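3.2 Gathering the demonstrations

Most of my time on this project went into the sink. I'd guessed the learning part would eat the summer, and then I spent two months moving plates in and out of a dish rack, so let me say a bit about how we did that.

Each demonstration is one short job at the sink: reach for one thing, take hold of it, put it down somewhere else. I drove the arm through a hand controller while Davina Forsyth read out the next start position from her list and saved the file. We kept a session to 70 demonstrations (my wrists set that limit, the robot was happy to go on). A good one took me 20 seconds. A bad one took 55, and past that we stopped the clock and threw it out.

I should say what counts as bad, because we changed our minds on this. In the Prodine set, which we used for warm-up training, every example is clean and quick, and the policy we got from it was hopeless as soon as a grasp went a little wrong. It had never seen anyone fix a mistake! So at Wevescombe we kept the fumbles, as long as the driver recovered without help. Davina tagged those by hand. I was against it at first and she was right.

We also moved things around a lot between runs. Plates went in at different angles, the rack got shifted, and the clutter around the target changed from one block to the next. Light was harder to control, and after one very sunny Thursday I gave up trying. We left the blinds alone from then on and let the glare into the data.

Every demonstration stores the head view and the wrist view side by side (Fig. 4).
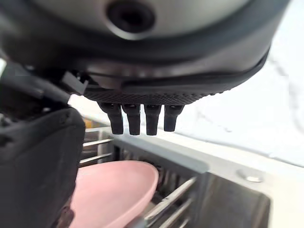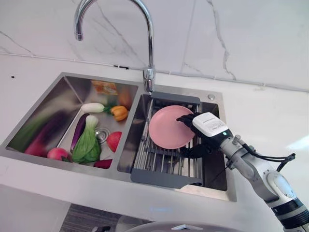
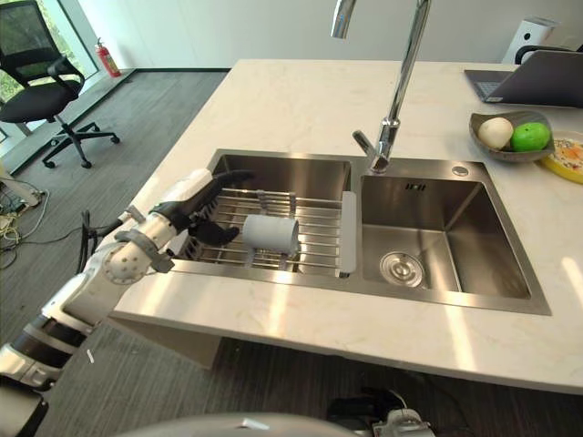 Figure 4. Views from data gathering at the sink: wrist camera first, then two head views. The second has the hand on a pink plate.

The two streams didn't line up at first. The wrist camera ran late by 2 video steps, which sounds like nothing until you try to learn when to close a hand from it. We fixed the clocks with the Noguchi logger and re-recorded everything from the first week, and yes, that hurt.

For labels we kept it plain. Each file gets one sentence typed by the driver right after the run, in whatever words came to mind, so you'll find "put the plate back," "plate in rack" and "rack the plate" for the same job. I did try cleaning these up with the Fullier word list and the policy got slightly worse at following new requests, so the messy sentences stayed. Section 3.3 covers how we split the files for training and testing.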